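Foam floor mats, drink cans and trays: how do I stop dents and rings?

Posted in Flooring and Work Surfaces
21 Oct 2020

Kieran Inskip
I have interlocking EVA foam tiles, light blue, 10 mm thick, laid over a concrete slab in a converted garage. They serve as a low work surface as well as a floor. Full drink cans get set on them during the day and two problems keep coming up. First, the cans leave a circular dent that takes a day or more to come out. Second, condensation collects under the base and leaves a ring. I tried a cork coaster but it slides and the can goes over with it. Is there a better base, or should I change the tiles? Budget is low. I would like to keep the foam if possible.

Trakwood
Keep the tiles. The dent comes from the shape of the can. A standard aluminum can has a domed bottom and stands on a narrow rim, so the full weight is carried on a thin ring. Soft foam takes a set under that kind of load, and the longer it stands the slower it recovers.

Spread the load with a flat, rigid tray. Low walls are enough, and the floor of the tray should be flat underneath with no molded feet. Feet give you four small dents in place of one ring. Mine is a plain plastic one, 300 mm on the long side, and it has left no mark since February.

For the existing dents, lift the tile, warm the underside with a hair dryer on low, and leave it face up overnight. Do not use an iron. For the rings, use warm water with a drop of dish soap, then wipe with clean water. If the ring is still there after drying, it is probably sugar, so repeat with warmer water. Solvent cleaners dull the surface texture.

Van Damme
just put a towel down

Skullside
A towel holds water against the foam, so I would not do that. I agree with the tray. A few additions.

Slim cans are less stable than regular ones. They are taller on a smaller base, so they tip sooner on anything soft. If only some of your cans will fit on the tray, put the slim ones there and leave the shorter ones on the mat. Keep cans off the puzzle joints, where the surface is uneven.

Density matters more than thickness. I had budget tiles that dented under everything. The replacements, also 10 mm but noticeably firmer, do not. Press a thumb into one before buying and see how fast it comes back.

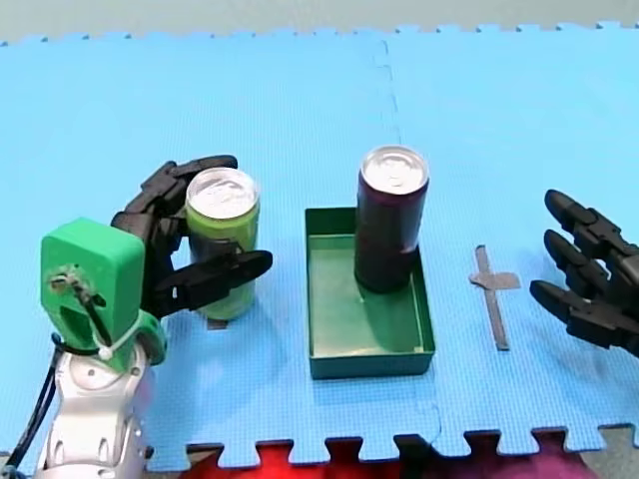 Can the tray go right up against the edge of the mat?
Leave a margin of 100 mm. The outer teeth are only held on one side, and a loaded tray sitting over them will work the tile loose. If you need the tray at the edge, fit the straight border strips first.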